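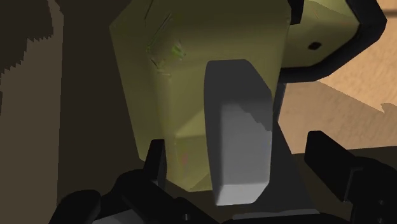 Filed under: Workshop log / Arm build
Search this log Go
Posted in December by Marthinus Swanepoel

Wrist view in the sim is running again. Render loop holds at 10 Hz with the table, the green part and the grey block loaded. Shadow edges are stair-stepped on the tabletop and down the left side. Shadow map was 300 when I opened the config. Set it to 2000, not re-rendered yet.

Gripper model is the Rundetari one with the finger meshes swapped for ours. Senyo measured the printed fingers on the bench and the left is 0.4 mm thinner at the tip than the CAD. Collision mesh still uses the CAD figure. Leave it until the second pair is printed.

Camera mount offset: moved the virtual camera back 10 mm to match the Stodeck bracket. Both fingers are in view, but at close range the green part fills most of the upper middle of the picture and the grey block sits hard up in front of it. Depth estimate on the block is poor in that position. Trying a wider lens value before touching the bracket, as the real one is already glued.

Grip force capped at 200 in the controller (raw units, not newtons). Senyo wants it lower for the first run on hardware.

To do:
- re-render with the new shadow map, log frame time
- colour of the green part against the real one under the shop lights
- replace the frayed Mocanu cable on joint 4
- ask Senyo where the 2.5 mm hex driver went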